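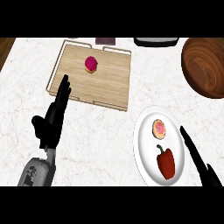
How long does a game of Sturnero take? With 3 people who have read the rules, two hours. With the people you know, plan on the whole evening and order food early.

Urmas Kairys designed it, and he gives that answer without any visible shame. Sturnero is a game of rival canal builders. It has 162 cards, a board that needs a bigger table than yours, and a rule about mud that fills a page and a half of the booklet.

"The mud rule was longer," Kairys says. "Raluca cut it. I still have the full version if you want to read it."

I said I would think about it.

Raluca Husar runs Clemus, the small press that put the game out, and edits everything in it that has words. She met Kairys at an open table night in July, when he was teaching an early version to strangers and losing to all of them.

"He came in last in his own game," Husar says. "I figured either it was fair or he was terrible. I've played him plenty of times now and he's terrible."
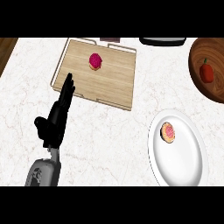 The first print run was 1,000 copies, a number the two of them argued over for weeks. Kairys wanted more. Husar, who would be storing them in her hallway, wanted fewer. She can now get to her coat closet again, so she considers the matter settled.

Buyers complain mostly about the auction. Each round opens with one, and a stubborn player can bid everyone else into poverty by round 7. Kairys has read the complaints.

"They're right, it's cruel," he says. "Stop bidding against your brother-in-law."

Next comes Nisomon, a card game for two with no auction and, Husar says firmly, no mud. She has asked for rules that fit on one sheet of paper. Kairys agreed to this at once and then asked her how big the sheet could be.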